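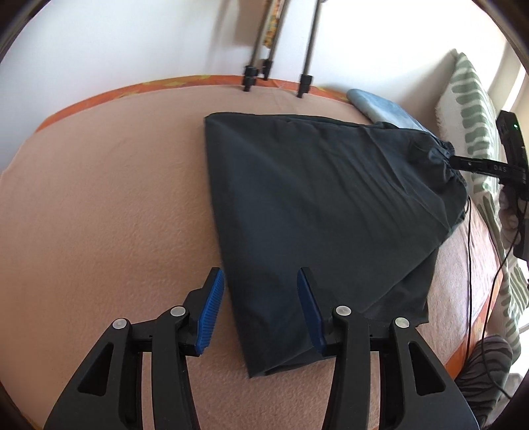
Search the Fitska guide Enter a word or phrase Go

Section 6. Setting Up a New Film Before Release

Jun 22, 2020
By Jamila Kumarasinghe

This section covers adding an upcoming film to Fitska, holding a release date, and publishing the announcement to your theater's page and mailing list. You need a programmer or manager account. Front desk accounts can view upcoming films but can't change them.

Before you start, have the following ready:

- The title exactly as the distributor spells it
- The running time and rating, if they have been set
- Written confirmation that you are allowed to announce the booking
- A poster file in portrait shape

6.1 Add the film

1. Open Programming and select Upcoming.
2. Select New Film. A blank film card opens.
3. Type the title. Fitska checks the shared catalog as you type. If the film is already listed, select it and go to step 6.
4. Enter the director, lead cast, language and country. Put each cast member on a separate line. Names run together on one line will show as a single person on the public page.
5. Enter the running time in minutes. If it isn't known, leave the box blank. Don't enter a zero.
6. Choose the distributor from the list. If yours is missing, select Add Distributor and fill in the booking contact.
7. Select Save as Draft.

Note: Many films change title between announcement and release. Use the Working Title box for the early name. When the final title is entered, the working title stays searchable, so customers who remember the old name can still find the film.

Note: The short synopsis holds 200 characters, including spaces. Anything longer is cut on phones. The long synopsis has no limit.

6.2 Hold a date

A hold keeps a screen open without putting anything on sale. Fitska has two kinds. A soft hold can be moved by any programmer. A firm hold can be moved only by the person who placed it or by a manager.

1. Open the film card and select Dates.
2. Choose Exact Date if the distributor has given one. Choose Month Only or Season Only if not.
3. For Exact Date, pick the day and the screen. Fitska shows any film already holding that screen.
4. For Month Only, pick the month. A film set to October, for example, appears at the top of that month's calendar with no day or screen attached.
5. Choose Soft or Firm.
6. Set a reminder. The default is 13 days before the hold expires. You can change it under Settings, Holds.
7. Select Save.

Caution: An expired hold is released overnight and isn't restored when you extend the date. If another film takes the screen in the meantime, you will have to clear it by hand. Renew holds on holiday openings early – those screens go first.

If two films want the same weekend, place both as soft holds. Fitska marks the overlap in yellow and lets you save. It won't let you save two firm holds on one screen.

6.3 Add the poster and trailer

1. On the film card, select Media.
2. Select Add Poster and choose your file. Wait for the preview to load before you leave the page.
3. Drag the crop box so the title and release line are inside it. The small version used in the weekly email is made from this crop.
4. Select Add Trailer and paste the link the distributor sent you. Don't upload a trailer you found elsewhere.
5. Type the credit line if the distributor requires one. It prints under the poster on every page.
6. Select Save.

Caution: Check whether the poster carries a date. If the release moves, the date on the poster doesn't change with the date on the film card. Replace the file or crop the line out.

Teaser posters often have no cast names on them. This is fine for the announcement. Replace the teaser with the full poster before tickets go on sale, as the Argate ticket kiosks show the poster and title and no other text.

6.4 Publish the announcement

1. Open the film card and select Announce.
2. Read the preview. Check the spelling of the title and the director's name against the distributor's sheet.
3. Under Timing, choose Now or Scheduled. For Scheduled, enter the day and hour the embargo ends, in your theater's local time.
4. Under Where, check the boxes for Web Page, Mailing List and Lobby Screens. All three start unchecked.
5. If you checked Mailing List, choose the audience. Members Only sends to current members. Everyone sends to all addresses that have agreed to get mail.
6. Select Send Test. Open the test on a phone as well as a computer.
7. Select Publish.

Caution: Email can't be called back. Withdrawing an announcement removes it from the web page and lobby screens only.

Note: Distributors sometimes give an embargo in their own time zone. Convert it before you enter it. The Timing box doesn't have a zone setting in this version.

6.5 If the release date changes

1. Open the film card and select Dates, then Move.
2. Pick the new date, or choose To Be Announced.
3. Choose whether to keep the old hold. Select No unless you plan to book another title into it.
4. Answer the prompt about notifying customers. If tickets have been sold, this step can't be skipped.
5. Select Save. The old date appears in the History tab with the name of the person who moved it.

Theaters linked to a Damen booking account receive date changes automatically. They still have to be approved. Look for a blue dot next to the film title and select Accept or Review.

Next: Section 7. Opening Ticket Sales

Comments

marlow_twin
We moved a film to To Be Announced and it dropped off the public page completely. Is that how it's supposed to work?

Nuwan Liyanage
It depends on Settings, Public Page. There's a box called Show Undated Films and it's off by default. Turn it on and the film goes to the bottom of the list.

marlow_twin
Found it, thanks.

Pathirana Screen 2
Please add a time zone setting. We sent an announcement six hours early last year and had to phone the distributor to apologize.

dee in the booth
Step 4 under 6.1, does the one name per line rule apply to directors too? We have a film with two.

Jamila Kumarasinghe
Yes, same rule for directors. I'll add it to the step.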